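Small Trades Board > Wood and Finishing > Table top finish, what would you do

Thread started by birkeland_h
Posts in thread: 8 — Views: 3188

birkeland_h
Thursday, 7:42 pm

Hello all. English is my third language, so please be patient with me.

I have bought a used work table from the closing of a school in Drotberg. The wood is light, the seller told me birch, but he also told me it was never used, and there were ink spots on the legs. I will use it for sorting beads and small hardware, so things will slide over it every day. My question is if I should put hardwax oil or a water-based varnish. I do not want it to turn yellow. My old table became the color of tea after two summers near the window.

I have the can of Moroz clear oil already, but it is not opened and the shop will take it back until the end of August.

The grain is what I wish to keep. It has big loops on one side and is more straight on the other.

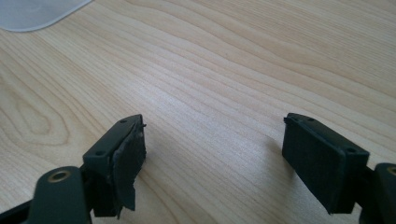
Reply 1

sawdust_pete
Thursday, 8:15 pm

Varnish. Three thin coats, water-based, matte. Oil on a pale top always warms it up, and you say you don't want that. I don't care what the can says.

Those loops look like veneer to me, by the way. Go easy with the sander or you will be through it before your coffee is ready.

Reply 2

nilby_workshop
Thursday, 8:31 pm

I disagree with Pete (again). A varnished top looks great until the first deep scratch, and then you have to sand the whole thing. With oil you rub a little on the bad spot and go on with your day. There are oils with a bit of white pigment in them made for pale wood. They hold the color well.

How old is the table? And what is on it now? If there is old lacquer, the oil will just sit on top and stay sticky.

Reply 3

birkeland_h
Thursday, 9:04 pm

Thank you both. I do not know the age. I put some drops of water in a corner and after ten minutes they were still standing there, so I believe there is something on it. Is this test enough?

Pete, I will sand by hand only, I promise. I did not think of veneer. When I look at the side of the top there is a strip glued on, so you are probably right.

About the use: I sort everything on the table and then it goes into a clear box with a handle and levels inside. I found this box at the market in Skiltumby and I like it very much, but when I pull it toward me I am afraid for the surface. With the lid up it also wants some space behind, so I cannot push the table to the wall.

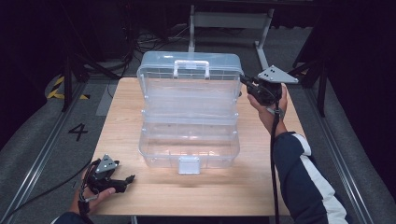 Post 5 of 8 — 1127 words in this thread — 6 min read

Reply 4

sawdust_pete
Thursday, 9:20 pm

Water test is fine. You have a finish on there. So leave the oil in the can and take it back to the shop. Scuff the top lightly, wipe it, varnish over it. Try the underside first in case the old stuff doesn't like the new stuff.

For the box, stick felt pads on the bottom. Costs almost nothing.

Reply 5

quietmornings
Thursday, 9:48 pm

Felt pads collect grit and then you have sandpaper under your box. I learned this with a lamp. I would use a cork mat, or one of those thin cutting mats. The beads also roll less on it.

On the finish I am with nilby. I oiled a birch desk with the white pigmented kind and it is still pale, but I did have to take it down to bare wood first, and it was a miserable weekend.

Reply 6

nilby_workshop
Thursday, 10:10 pm

If it is veneer with old lacquer on it, then I have to change my answer. Stripping is too risky for a first project. Varnish this one, Pete wins. I still say he will be complaining about scratches by spring.

600 grit between coats is too fine in my opinion, before anyone suggests it. Use 320.

Reply 7

birkeland_h
Thursday, 10:26 pm

Then I will return the Moroz and buy varnish. I will try it on the underside first and write here how it looks. The cork mat is also a good idea — I have a piece left from the kitchen, only it is a little curved from being rolled. Can I make it flat with books, or does it need to be warm?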